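Informe de seguimiento — sala de juegos y préstamo de juguetes, centro Clakutau
Entidad que presenta: Asociación Vivel
Para: Fundación Banent, área de proyectos sociales
Periodo: segundo trimestre de actividad, cerrado en septiembre

## 1. Estado general

El proyecto sigue el calendario aprobado, con un retraso de dos semanas en el inventario. La sala está abierta por la tarde desde el inicio del trimestre y el servicio de préstamo funciona los jueves. La parte pendiente es la clasificación del material donado, que ha llevado más horas de las previstas en la solicitud y que se explica en el apartado 3.

No se han producido incidentes de seguridad. No se solicita modificación del importe total, pero sí un cambio entre partidas (apartado 5).

## 2. Actividad de la sala

El horario quedó fijado de 16:30 a 19:00. La primera media hora se reserva a los más pequeños, con acompañante. Después se abre el resto del espacio. Las familias firman una hoja de entrada y otra de salida; las hojas se archivan por semanas y están a disposición de la Fundación.

El rincón de lectura se montó con las estanterías que ya existían. Faltaba una alfombra lavable, que se compró en la primera semana. La que habíamos presupuestado no estaba disponible en la medida necesaria y se eligió otra un poco más pequeña, con lo que queda sin cubrir la franja junto al radiador. No afecta al uso.

El préstamo ha empezado con reglas sencillas: dos juguetes por familia y devolución a las dos semanas. Las devoluciones con retraso se resuelven por teléfono. De momento no se aplica ninguna penalización y no creemos que haga falta. Lo que sí hemos cambiado es la bolsa. Las de papel se rompían en el trayecto y ahora se entrega una de tela con el número del lote cosido en el asa.

## 3. Recepción y clasificación del material donado

La recogida se hizo en cuatro puntos del barrio, entre ellos el almacén que cede la ferretería Munteanu. El material llegó mezclado. En la solicitud habíamos supuesto que las familias entregarían los juguetes ya separados por tipo, y en la práctica casi todo viene en bolsas grandes donde hay peluches, pelotas, piezas de construcción, ropa de casa y también envases que deberían haber ido al contenedor.

El procedimiento que se sigue es este:

1. Apertura de la bolsa y retirada de envases y restos.
2. Separación de lo textil (peluches, muñecos de tela, toallas y paños).
3. Revisión de lo rígido y de las pelotas, con atención a grietas y piezas sueltas.
4. Lavado.
5. Etiquetado y alta en el inventario.

El paso 2 es el que más tiempo consume. Los peluches pequeños se quedan debajo de las toallas y se pasan por alto en la primera revisión, de modo que ahora cada tanda se vacía por completo antes de darla por terminada. Hemos dejado de volcar las bolsas sobre la mesa grande. Se trabaja con una bandeja, en cantidades pequeñas, y las piezas van saliendo de ella hacia las cajas.

Los paños y toallas no estaban previstos como donación. Los que llegan en buen estado se usan para secar los juguetes lavados o para las actividades de agua. Los demás se entregan al punto textil.

Las pelotas forman un grupo aparte. Llegan de muchos tipos: de tenis, de béisbol, de goma con púas, de masaje, con dibujos. Las de superficie rugosa tienen buena salida en la sala, sobre todo en la media hora de los pequeños, y se ha decidido no prestarlas para que siempre haya suficientes.
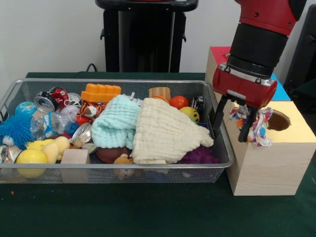
Las latas y botellas aplastadas se apartan al principio y se llevan al contenedor al cerrar la tarde. Se ha puesto un aviso en los puntos de recogida para pedir que no se incluyan envases. El efecto ha sido limitado — en dos de los puntos se nota y en los otros dos no — y antes de la próxima campaña cambiaremos el cartel por uno con dibujos, legible también para quien no lee bien el español.

Para los peluches y muñecos de tela se ha fijado un criterio de descarte: costuras abiertas que no se puedan cerrar con un repaso sencillo, relleno apelmazado u ojos mal sujetos. Lo que se puede coser se cose. Lo descartado no se guarda, por falta de espacio.

## 4. Inventario

El alta en el inventario se hace en una hoja de cálculo compartida. Cada pieza lleva código, tipo, edad recomendada y estado. Se empezó con una ficha más larga, con marca y material, y se abandonó a la segunda semana: no se consultaba y retrasaba el trabajo.

Queda por introducir lo recogido en la última tanda. La previsión es terminarlo en el primer mes del próximo trimestre. Hasta entonces, esas piezas no se prestan, aunque las ya lavadas sí se usan en la sala.

## 5. Ejecución económica

La partida de equipamiento y material fungible tenía asignados 3.000 euros. Se han gastado 1.955. El gasto corresponde a la alfombra, las cajas, las bolsas de tela, los productos de limpieza y las etiquetas. Las facturas se adjuntan en anexo, ordenadas por fecha.

La partida de lavandería, en cambio, se ha quedado corta. El cálculo inicial solo contemplaba peluches y no tenía en cuenta ni las toallas ni el segundo lavado que necesitan algunas piezas. Solicitamos autorización para pasar a lavandería una parte de lo que queda en equipamiento. La propuesta detallada va en el mismo anexo, en la última hoja.

El resto de partidas no presenta desviaciones.

## 6. Previsión para el próximo trimestre

- Completar el inventario pendiente.
- Ampliar el préstamo a una segunda tarde, si la Fundación lo considera adecuado. El local está disponible.
- Cambiar los carteles de los puntos de recogida.
- Preparar una caja de juegos de mesa para mayores de ocho años, grupo de edad para el que ahora hay poco material.

Sobre este último punto, la donación espontánea no está cubriendo la necesidad. Llegan juguetes para primera infancia y muy pocos juegos completos; a casi todos les faltan fichas. Se estudiará una petición dirigida a los centros escolares del distrito, y si no da resultado se propondrá una compra pequeña con cargo al remanente de equipamiento.

Necesitaríamos la respuesta sobre el cambio de partidas antes de la próxima campaña de recogida, para contratar el lavado con tiempo.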